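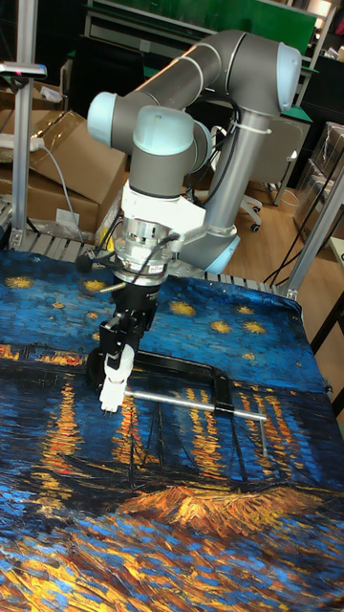 One respondent wrote that she had stayed for the talk after the film only because her coat was under someone else's, and that the talk was what she remembered a month later. Answers of this kind were common on the cards returned from the Prurlow screenings, and they made us look again at how we had coded the discussion period. In the first round of coding, any remark made after the closing credits was filed under "venue." We moved these remarks to a category of their own, "talk," and recoded all the cards from the start.

Figure 2. Robot arm over a table covered with a fabric print of Van Gogh's night painting of stars over a river.

4.2 Comment cards and the discussion period

The documentaries in the study were supplied by Pretasel and shown at the Živković cinema and in school halls in and near Prurlow. Across 65 screenings, 2457 people were admitted. We printed 1000 cards, which meant that the larger screenings ran out. Where this happened, the cards went to the back rows last, so viewers who sat near the screen are overrepresented. We did not correct for this.

Each card had a blank side and a side with two questions: what the viewer expected before the film, and what he or she would tell a friend about it. Most people who wrote at length used the blank side. Survivor testimony came up more often than any other part of the films, followed by the use of music under archive footage. Several viewers objected to the music. School groups wrote less and tended to repeat words from the teacher's introduction, so their cards are reported separately in Section 4.4.

The talk category overlaps with testimony when a speaker in the hall was also seen in the film. Two coders disagreed on these cards more than on any others. We kept both codes in such cases, and the totals therefore add up to more than the number of cards.

Scans of the cards are kept in the Zumorari archive with the coding sheets. Cards from the August screenings have water stains and a few could not be read.

Print this section | E-mail this section

Related items
Section 4.1: Choice of films and venues
Section 4.3: Music under archive footage
Section 4.4: School groups
Pretasel documentary list

Contact | © Zumorari | Back to top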